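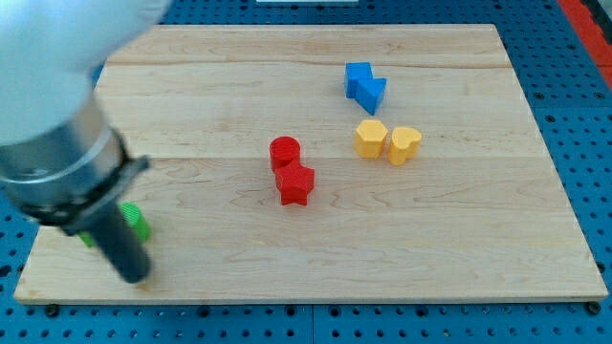
Sorting shapes on a rainy Saturday

I have a soft spot for toys that are only a color and a shape, and lately I can't get enough of them! The red star is my favorite of the bunch (five points, flat top, a joy to pick up), and it looks so good next to the plain red cylinder. Green had the left side of the board to itself for a while, blue went off toward the far corner, and I was perfectly happy with that.

My friend Dorottya Illés got me started on this. She sorts everything, buttons and dried beans included, and she gave me one rule for blocks: same color, let them touch. So the reds lean in together, the blues do the same, and suddenly you have little neighborhoods on a piece of pale wood. Then you break it all up and go by shape, and it's a completely different puzzle. The star has no partner. I love that about it.

A few things I've learned along the way

Use a board. Any light wooden one will do, and the colors really pop against it. I used to spread everything straight on the table and spent half my time chasing cylinders across the floor.

Look closely at the surfaces too! The red cylinder has those fine little layers you get with 3D printing, and the green one has ribs you can feel with a fingernail. My niece likes sorting by touch with her eyes shut, and she's much better at it than I am.

Set a timer if you want a challenge. We give ourselves 180 seconds, then swap seats and start over with a new rule. Two rounds is plenty before somebody wants a snack (usually me).

Next I'd love to try purple. Yaowalak Pongsiri has offered to print me a second star, and I've already cleared a spot for it.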